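Sarnine sets two-stage budget for sink-clearing robots at Lilevora

Monday, February 9, 2026

Sarnine, which runs shared-kitchen housing, has approved a two-stage equipment plan for automated sink and counter clearing at its Lilevora residence. The first stage pays for simulation software, computing time and site measurement. The second covers the arms, mounts and safety hardware, and will be released only if the simulated results meet targets written into the purchase contract.

The company said the plan replaces a single-purchase proposal drafted in December. Under that draft, arms would have been ordered at the start and programmed on site. Finance staff objected that the largest cost would be committed before any figures existed on what share of the work the equipment could do.

Simulation work is being carried out by Olard, which builds rendered kitchen models and tests control software in them. The base model at Lilevora uses a dark gray composite sink with a ribbed drainboard and one deep basin, set in a mottled brown and tan countertop. A tall black faucet stands beside the point where drainboard and basin meet. Loose items are placed in and around the sink, and the software has to identify each one, plan a grasp and choose where it should go.

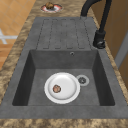
Olard is billing the modeling work at a fixed price, with computing time charged separately by the hour. Sarnine has capped the hourly portion at 90 percent of the amount first requested and is holding the balance until the interim report is accepted. Any hours left over at the end of the stage can be moved to later testing but can't be spent on hardware.

The contract calls for more than 50 kitchen layouts. They vary in sink orientation, cabinet finish, lighting and clutter. Each is to be run with the same control software and the same arm model, so that differences in the results can be traced to the room and its contents. Layouts that fail are to be kept in the report with the reason for failure, and Olard may not replace them with easier ones.

Reach is the main cost question at this point. Ambrosio, the proposed arm supplier, has quoted a short-reach and a long-reach version on the same controller. The short version is cheaper and can be mounted to the counter. The long version needs a floor plate and, at some units, work on the subfloor. Sarnine has asked Olard to report results for both versions separately, and to mark every case in which the long arm finished a task that the short arm could not.

Faucet clearance is also being priced. A high curved spout takes up space directly above the area where the arm has to work, and the planner must route around it. If the spout turns out to be a frequent cause of failed plans, Sarnine could fit lower faucets during scheduled plumbing work. The plan carries a separate line for that, currently unfunded.

End-of-arm tooling has been left open. Ambrosio offers a two-finger gripper as standard and a suction attachment at added cost. Plates lying flat in a basin are hard to pick up with fingers alone, particularly where the rim is close to a wall or a drain fitting. Mugs and similar pieces are easier for fingers when the handle is exposed. Food left on dishes is listed in the task document as its own class of item, to be removed before the dish is moved.

A second group of tests deals with mixed clutter, in which items that have nothing to do with dishwashing end up in the sink or on the shelf over it. The task document treats these as "hold" items. The arm may move them to a clear part of the counter but may not send them to the dish rack or the waste bin.
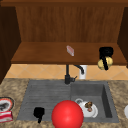 Rendering courtesy of Olard

Scoring for the mixed-clutter tests is weighted toward wrong placements. An item the software leaves alone counts as incomplete. An item put in the wrong place counts as an error, and an error costs more than an incomplete. Sarnine said the weighting reflects its own labor costs: staff will be passing through the kitchens in any case and can deal with leftovers, while a misplaced item has to be found and returned.

Release of the second-stage money depends on a completion rate of 70 percent across all layouts, with limits on errors applied separately. The rate is calculated by item. A layout with many objects therefore counts for more than a sparse one. Olard had proposed an average by layout, which would have given sparse kitchens the same weight as crowded ones. Sarnine declined.

If the target is met, Ambrosio will supply arms for two kitchens at Lilevora, along with mounts, controllers, guarding and a spare gripper for each. Payment is split between delivery and site acceptance. The acceptance test repeats a selection of the simulated tasks with physical objects, using the same scoring sheet. Sarnine may return the equipment if physical results fall below the simulated ones by a margin set in the contract, which the company did not disclose.

If the target is missed, the second-stage money stays in the general equipment fund. Olard would have the option to revise the control software and run the full set again at its own expense, once. Quoted hardware prices from Ambrosio would remain valid for that period.

Operating costs are listed in an annex to the plan. They include gripper pads, annual calibration, network service to the controllers and an hourly rate for remote support. Water exposure is noted as the least certain item. Ambrosio's standard arm is sealed against splashing, but the quoted service interval assumes dry use, and the supplier has been asked for a revised interval in writing before any order is placed.

The plan does not cover dishwashers, automatic loading or floor cleaning. Sarnine said requests for those would be considered in the next equipment cycle and would need separate cost estimates. Site measurement at Lilevora is under way, and the interim report goes to the company's purchasing office when the first group of layouts has been scored.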